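Filed under: Small Business > Shipping & Returns

pritine_shop
Ledesma raised our flat rate again in February. 39 boxes a month isn't enough to get a discount. Anyone moved to Widance?

clilik
I did. Cheaper per box, but pickups are late and one claim took 4 weeks.

tapegun583
Disagree on pickups. Mine come before noon every time. Depends on your depot.

clilik
Maybe so. My depot is bad and I still wouldn't ship glass with them.

pritine_shop
No glass here, mostly candles in tins. Is there a minimum?

tapegun583
1000 boxes a year for the lower rate. Under that you pay the counter price, so at 39 a month I'd stay put and ask Ledesma for a review. They dropped mine when I asked.

pritine_shop
OK, I'll call them first and post what they say.
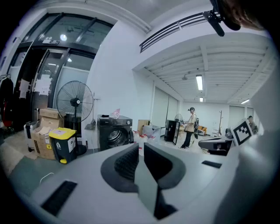
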